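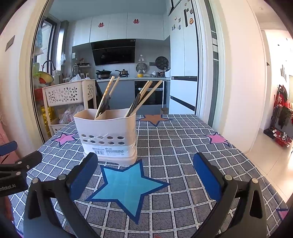 El escurrecubiertos de dos compartimentos: drenaje, reparto y mantenimiento

El recipiente para cubiertos ocupa poca superficie y recibe poca atención en el proyecto de una cocina. Concentra, sin embargo, buena parte del agua residual del fregado: cada utensilio se introduce mojado y con el mango hacia arriba, de modo que el líquido desciende hasta la base.

El modelo de plástico blanco con una fila de orificios redondos en la parte inferior responde a ese problema de forma directa. La perforación baja facilita la salida del agua y la entrada de aire. Conviene apoyarlo sobre una bandeja o junto al fregadero; sobre un mantel, solo con los utensilios ya secos.

Reparto de la carga

Dos compartimentos permiten separar por material o por uso. En nuestra mesa, los palillos de madera clara comparten espacio con utensilios de mango oscuro: dos palillos a la izquierda y tres a la derecha, todos inclinados hacia el mismo lado. Con tan poca carga, las piezas largas tienden a apoyarse en el borde. La holgura favorece el secado, pero desplaza el centro de gravedad si se añaden cucharones pesados.

La madera exige más cuidado que el metal. Un palillo guardado con humedad en la punta se oscurece y desarrolla olor. La pauta que seguimos en el apartamento de Mohamedi, revisada en abril, es secar con paño, dejar 90 minutos en posición vertical y guardar después.

Antes del primer uso

La banda de plástico transparente que rodea el cuerpo, con su etiqueta y código de barras, debe retirarse por completo. Si se deja puesta, retiene agua contra la pared exterior. Los restos de adhesivo se eliminan con agua templada y jabón neutro.

Ubicación

Una puerta corredera de vidrio entre cocina y mesa, abierta, acorta el recorrido entre el fogón y el comedor. Con esta distribución, el recipiente puede secarse en la encimera y trasladarse cargado a la hora de comer. La distancia al fogón debe ser suficiente para evitar salpicaduras de grasa; en Mohamedi se fijó en 108 centímetros.

Limpieza semanal: vaciar, cepillar los orificios desde dentro, aclarar y secar boca abajo.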